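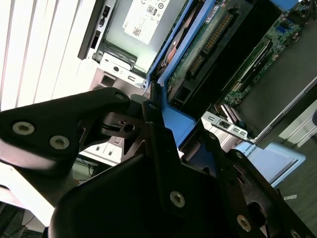
Inside a desktop at the Skudside workshop, with the hard drive in its blue plastic carrier and the power supply behind it.

The Skudside workshop in Brernwood takes in old office computers, and in August it opens its doors to anyone who wants to see what happens to them. I went in the afternoon, mostly to find out what to do with the two desktops in my basement. Entry is free. You sign a sheet at the door and put on a pair of safety glasses from a bin.

The building used to be a carpet warehouse and still has the wide loading door. Pallets of computers come in there, wrapped in plastic, mainly from schools and insurance offices. The first stop on the tour is the scale. Each pallet gets weighed and given a number, and the number stays with every machine on it until the machine is sold or taken apart. Our guide said the workshop handled 2000 desktops last year. Laptops go to a different room, which was closed during our visit.

After the scale comes sorting. A machine that starts up and is new enough goes to the repair side. The rest go to the benches for teardown. I spent most of my time at the benches.

I had never looked inside a computer for longer than it takes to blow out the dust, so a lot of this was new to me. The one I stood closest to was an open case with white and silver metal walls. The power supply sits in its own metal bay and has a white label with small print, a square code and the 80 PLUS logo. The guide explained that the logo has to do with how much electricity gets wasted as heat, and that power supplies with it are worth testing before they are scrapped. The green board off to the side is the motherboard. The long black slot on it is for adding a card.

The hard drive was in a blue plastic carrier, tilted up, with its green circuit board showing. I asked about the color. On many office machines, the guide said, blue plastic marks a part you are meant to handle, such as a latch or a tray. Other makers use green or dark red. Once you know this you start seeing it on every bench.

Drives get their own procedure. Every drive that comes out is logged against the pallet number and put in a locked cart. Drives from the repair side are wiped and tested. Drives from teardown are shredded, and the customer gets a certificate. The shredder is made by a company called Wada and is about the size of a chest freezer. It was run once while we were there, and we were asked to stand behind the yellow line. It is very loud. What comes out goes into a steel drum and looks like coarse gravel.

The back of the hall is for sorted material: steel cases, aluminum, copper wire, circuit boards, plastic. Boards are sold by weight to a refiner out of state. Mixed plastic is the problem pile. The workshop pays to have it taken away, and the guide was frank that this eats up a good part of what the copper brings in.

At the front there is a small shop under the name Flellell, where the repaired desktops are sold. Prices started at $100 for a basic machine with keyboard and mouse. Monitors were cheaper. Each one comes with a 90-day warranty and a printed sheet listing which parts were replaced. The selection was decent, although the better ones had already been set aside with names on them.

Some practical notes. Parking is on the gravel lot behind the building, and the sign for it is easy to miss from the road. The tour lasts a little over an hour and there is nowhere to sit. The floor is level all the way through. Coffee is available in the shop, but there is no food. Closed shoes are required and they do check.

The workshop takes drop-offs from the public from 9 in the morning until noon. Desktops and laptops are free to leave. There is a fee for old tube monitors, and they do not take printers. I brought my two desktops over the following week and had the drive certificates by email a few days later.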